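From: Sevim Akgül
To: Pratness tile and stone list
Date: 2020-05-27
Subject: Re: Sealing marble-look surfaces, and which joints to leave alone

Sorry for the slow answer. I wanted to go back through my April notes before replying, and then the notes were in the van.

Didier Hamel wrote:

> We are redoing the wet room at Falterora and the owner wants
> marble pattern on the walls and something darker on the floor.
> My question is about the sealer. The supplier says to seal
> everything twice, walls included. I have always left glazed
> tile alone and only done the grout. Also, is there any sense in
> sealing before grouting, or is that an old habit? The last time
> I tried it I had a haze on the face of the stone that took me
> 11 days to get rid of.
>
> Didier

Taking the last part first. Sealing before grouting makes sense on real stone with an open face. It does nothing on glazed porcelain, and the haze you had sounds like sealer that was left to dry on the surface. Wipe it off while it is still liquid. The can says 15 minutes but in a warm room I start wiping at 9, and I change the cloth more often than I think I need to.

For the walls, find out what you have been sold. A lot of what goes out as marble is a printed pattern under a glaze. Put a drop of water on the back and a drop on the face. If the face drop sits there and leaves no dark spot when you wipe it, leave the face alone and seal the grout only, and only if it is a cement grout. Epoxy grout needs nothing.

Pale walls over a dark floor is a good choice for a small room, I think. The floor hides the dirt and the walls keep it bright. Keep the veining on the floor quiet if the walls are busy.

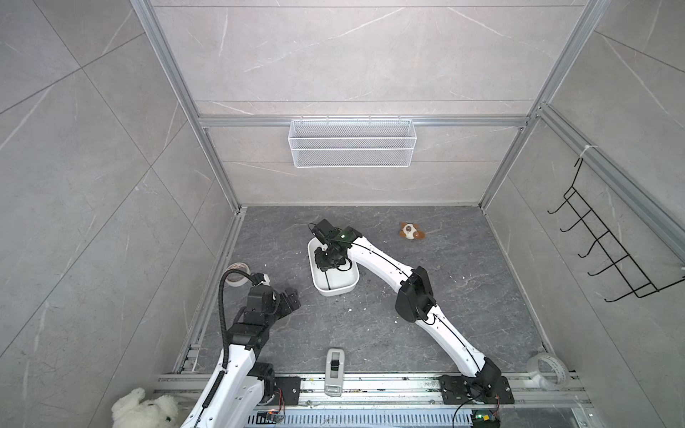 Pale marble-pattern walls, dark floor with faint white veins.

On large tiles the horizontal joints are the ones people notice. If the first row is out by the width of a pencil line it will show all the way around, so I set a level line and work up from that, and cut the bottom row to fit the floor. It is slower. I have tried it the other way at Priltemano and spent two days taking tiles off.

Joints to leave alone: the inside corners and the line where wall meets floor. Do not grout those. Use a flexible silicone in the same color. The floor moves and the wall moves and they do not move together, and hard grout in a corner will crack in the first winter. I put painter's tape on both sides of the joint, run the bead, tool it once with a wet finger, and pull the tape right away. If you tool it more than once it gets worse.

Do not seal before the silicone goes in, or if you must, keep the sealer off the edges of the joint. Silicone does not hold well on a treated face. This was the cause of the leak at the Wong house, where we blamed the drain for 6 weeks.

For real stone, the cleaning matters more than the product. Grit that stays on the face gets dragged around by the cloth, and anything dark that is sealed in will stay in. I vacuum with the brush head, then a damp cloth, then I let it dry overnight. Look at it with a lamp held low to one side. Flecks that you cannot see from standing height show up at once. Do the same on the offcut you are using as a test piece, or the test tells you very little.

Stone with rust or pink veins needs more care. The veins can drink more than the gray around them, and some color enhancers turn them a strong orange. Test on an offcut with a vein in it. A plain gray offcut won't tell you. I would use the natural-look sealer there and accept that the color stays a little flat.

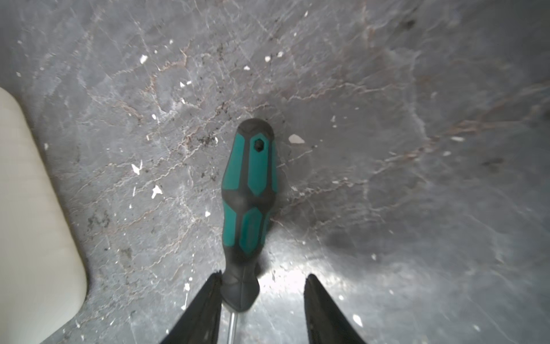
Bilal Rawashdeh asked me off list whether any of this holds for a kitchen counter as well, and said he has had lemon juice go straight through two coats. It mostly holds, Bilal, but a sealer is no protection against acid. It slows down stains. The dull mark from lemon or vinegar is the stone itself being eaten, if the stone is a marble or limestone, and it has to be polished out.

Didier, send me the name on the back of the tile box when you have it. Nabil Smadi has a half can of the natural-look sealer and told me he would let it go for the price of the postage, but check the date on the bottom first.

Sevim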